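Dark mat on a white floor — mad or fine?

**Bhavana_M:** So I've bought a big navy mat for the hobby room and my sister says it'll look like a hole in the floor. It's plain, matt, a bit felty to look at. Can I return it or do I stand my ground?

**fusby_ozan:** Send it back! Dark felt shows every crumb. I had one for 2 months and spent up to 9 minutes a day with a lint roller.

**Gunvor S:** Don't agree at all, Ozan. My white floor in Eide shows far more than the mat does. Navy's lovely against white.

**fusby_ozan:** You haven't got a Labrador though.

**Dineo_B:** I'm with Gunvor — just watch the light. Mine goes patchy and paler under the ceiling lamp, same as this:
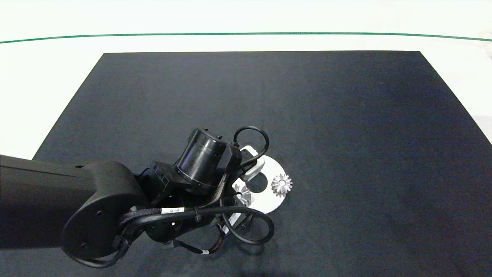 ## Page 2

**Bhavana_M:** Oh, I like that very much. Keeping it! Anyone know if felt can go in at 30?

**Gunvor S:** Mine did, but check the label first.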